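Kitchen > Weeknight Basics > Shrimp

How I make garlic shrimp without turning it to rubber

I ruined shrimp for years before my neighbor Štefánia Bednárik stood next to me at the stove and told me to stop walking away from it. So this is her method, more or less, with my own lazy bits added (sorry, Štefánia!).

Start with 18 large shrimp, peeled, which feeds two of us with bread. If they're frozen, tip them into a bowl of cold water while you chop your garlic. Then pat them dry, and I mean really dry, both sides, or they'll steam and go gray on you.
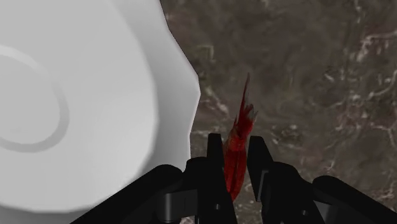

Garlic goes in after the shrimp, never before. I use four fat cloves, sliced thin, and they only need the last minute in the pan. Get a big plate ready while the oil heats, a pale one if you've got it, like the light gray one here, so that red stands out nicely against it. Lay the shrimp in one layer and leave them alone until the edges turn pink, then flip. When they curl into a loose C, they're done. A tight O means you've gone too far!

Take the pan off the heat, throw in a knob of butter, a squeeze of lemon and a handful of parsley, and swirl it all around. My pan is an old Ackroyd that weighs a ton and holds its heat forever, so I pull it off early.
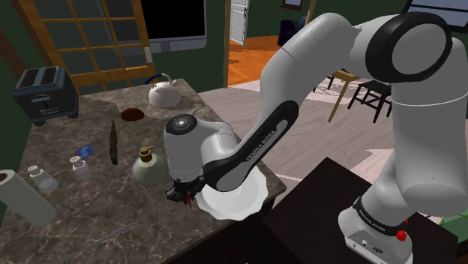

Can I cook the shrimp ahead of time?
I wouldn't, they get tough when you reheat them. Peel and dry them up to 7 hours ahead, keep them covered in the fridge, and cook right before you eat.

Filed under: Seafood, Quick Suppers, One Pan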